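Section 4. Folding and Putting Away Dark Fabrics

By now your Brollutau folding table should be standing level with its legs locked (if it wobbles, please go back to Section 2 before you go any further), and the white cover should be stretched over the top and fastened at all four corners. This section takes you through folding dark cloth: navy, black, charcoal, and the very deep greens and browns that look black until you carry them to the window. We give dark fabrics a section of their own, as we get more letters about them than about anything else in the linen closet.

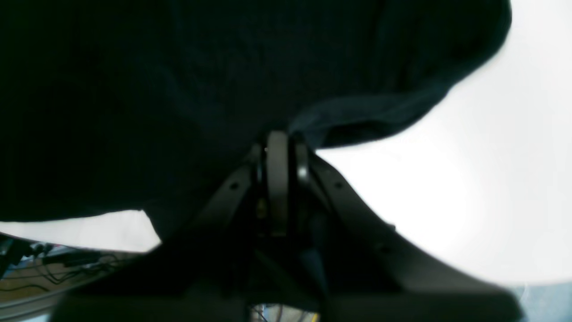
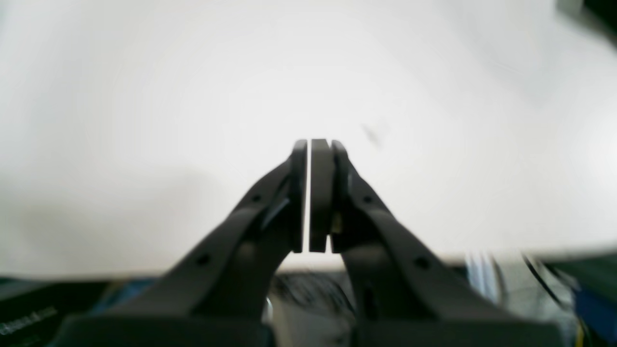 Fig. 4-1. First picture: dark navy fabric against white, with a slightly lighter folded edge at the lower right.

Before you begin

Set aside a little more time than you think you need, at least for your first few pieces. Once your hands have learned the order of things you will go quickly, and you will probably be able to hold a conversation while you do it, but the first evening is best spent slowly and with something nice on the radio.

You will need:

The table, with the white cover on
The lint brush from the accessory drawer
The flat smoothing paddle
A damp cloth for your hands
Your basket of clean, completely dry laundry

Note: The cover has a white side and a gray side. Use the white side for dark fabrics and the gray side for white and cream ones. If you have a mixed basket, sort it into two piles first and turn the cover over just once, between piles. Turning it back and forth for every pillowcase is tiring and wears out the corner loops.

Caution: Do not fold fabric that is even slightly damp at the seams. Thick hems hold moisture long after the rest of the piece feels dry, and dark dye can mark the cover. Pinch the hem between two fingers, hold it for a moment, and if it feels cool, hang the piece up again and come back to it later.

4.1 Finding the right side and the hem

1. Switch on a lamp or open the curtains so that light falls across the table from one side. Light from directly overhead is much less helpful with navy, where folds and seams melt into each other.

2. Wipe your hands with the damp cloth and dry them well. Lotion leaves pale fingerprints on dark cotton that can be surprisingly hard to brush away.

3. Lay the piece loosely on the cover. It does not have to be neat yet. Let it land however it wants to.

4. Follow the outer edge with your fingertips until you come to a hem. You will feel it sooner than you see it: it is thicker, and where the cloth doubles over on itself it may catch the light and look a shade paler than the rest. Don't mistake this for fading.

5. Run the hem between your thumb and finger until you reach a corner or a side seam. Keep hold of it.

6. Find the matching corner or seam with your other hand, lift both together, and give the piece one gentle shake away from you. One is plenty. A hard snap will pull a knit out of shape.

7. Lower the cloth to the table, far edge first, and look at the surface. The side with the raw seam allowance showing is the wrong side, and for most folds it should face up.

Note: If you truly cannot tell the two sides apart, don't worry about it. Plenty of good fabrics look the same on both sides, and yours will fold just as nicely either way.

4.2 Smoothing

1. Start in the middle and work outward with the flat of your hand.

2. When the large ripples are gone, go over the piece with the smoothing paddle, rounded edge down. Use about as much pressure as you would use to wipe a countertop.

3. Turn up any hem that has rolled. Knit hems love to roll, especially after a few washes, and they will need coaxing. Unroll a hand's width, press it flat with your palm, hold it while you slowly count to five, and move along to the next stretch.

4. Brush off lint in one direction only, from the top of the piece toward the bottom.

Caution: The smoothing paddle is not meant for use with steam or a hot iron. If a piece needs ironing, take the cover off the table first and use your ironing board. The cover will scorch.

4.3 The basic fold

The table top is 140 centimeters long and 100 centimeters deep, and most everyday things will lie on it in one layer. For anything larger, such as a bedspread, see 4.4.

1. Line up the nearest edge of the fabric with the edge of the table top closest to you.

2. Take the two right-hand corners and bring them over to meet the two on the left. Let go of the lower one first.

3. Smooth from the new fold outward. On dark cloth, check the fold with your finger as well as your eye, feeling for any tuck caught inside.

4. Fold again from bottom to top.

5. If the piece is going on a shelf, fold once more from right to left, and place it with the rounded fold facing out. A stack with all its folds facing forward is easier to pull from, and you won't drag the neighbors out with it.

6. If the piece is going in a drawer, skip step 5 and roll it loosely from the bottom, with the hem on the outside.

Note: Curved edges, like those on a round tablecloth or the bottom of some shirts, will never line up with the table, and you needn't try to make them. Fold the curve in toward the center until you have a straight side, then carry on from step 2.

4.4 Large pieces

Folding a large dark piece alone can be done, though we would always say two people if there are two people in the house. Beryl Bloxham, who wrote the first version of this guide, insisted that the second person be allowed to choose the radio station.

1. Fold the piece in half while it is still on the line or over a door, before it comes anywhere near the table.

2. Lay the folded half on the table and let the extra hang over the far side. Make sure the floor there has been swept.

3. Smooth the part that is on the table, fold it toward you, then draw the hanging part up and over.

4. Continue from 4.3, step 4.

Caution: Do not lean on the table to reach the far edge. Walk to the other side. The legs are made to hold laundry and will not hold a person.

4.5 When things don't go to plan

The finished stack leans to one side. The hems are probably all on the same side. Turn every other piece around and the stack should settle.

There is a pale line along the fold. Brush it lightly. If it stays, the piece has been stored on one crease for a long time. Next time, fold it in thirds so that the crease falls somewhere new.

The cover has picked up color. Soak it in cool water with a little mild soap as soon as you can, and dry it flat. Replacement covers can be ordered from Cinon under the name Wever, in the same size as the one that came with your table.

The fabric slides around. Check that the cover is tight. If it has gone slack, unhook the two front corners, pull toward you, and hook them again one loop further in.

4.6 Putting away for the season

Heavy dark pieces that won't be wanted until December do best in a breathable bag, well away from sunlight. Don't press the air out of them. Unfold and refold each one when you bring it out, and let it hang for an hour or two if you have room.

When you have finished for the day, unhook the cover, shake it outdoors, and hang it over the rail beneath the table top. Leave the legs locked unless you are moving the table to another room. Instructions for folding the table itself are in Section 5.

Text of this section revised October 17, 2019, with thanks to Mi-kyung Sun and Cathal Coughlan for their patient notes on rolled hems.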